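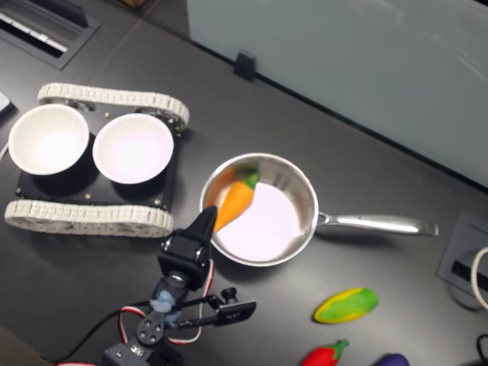
Search the site Enter keyword

News > Card Games > Skurkarum

Skurkarum's second expansion has a name and a card list

Well, that was a nice thing to wake up to on a Monday! Zadard put up the full list for the next Skurkarum set on 6 July 2020, and it's called Holar. I'd been expecting a bit of a teaser and then weeks of silence, so I've had the list open all morning and my tea has gone cold twice.

The set has 200 cards, and 30 of them are foil only. The big change is the new Tide type, which can be played sideways on top of a card you already have down — so your old harbour cards from the base game get a bit of life back in them. I've had a pile of those in a shoebox for ages and I'm very pleased about it.

There's also a promo, the Lamplighter, with art by El Fassi (the studio that did the winter box). Only 1000 are being printed in English and they go out to shops running a launch day, one per player while they last. I do wish it was more. The June promo went in an afternoon round my way and I missed it by two people in the queue. 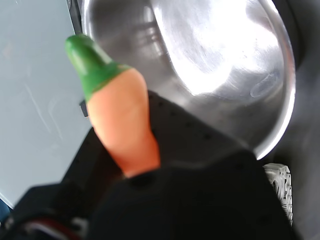 Asmaa Ezzat reckons the Tide cards will be banned from league play before the summer's out, as you can stack them three deep and the rules sheet doesn't say you can't. She'd also like to know why the Ferryman has been reprinted again when hardly anyone plays him.

I think she's right about the stacking, and I've written to Zadard to ask. On the Ferryman we'll have to disagree — I play him in everything! Starter decks come in two colours this time, grey and green, and the price per booster is the same as before. Shops can start taking orders on Friday.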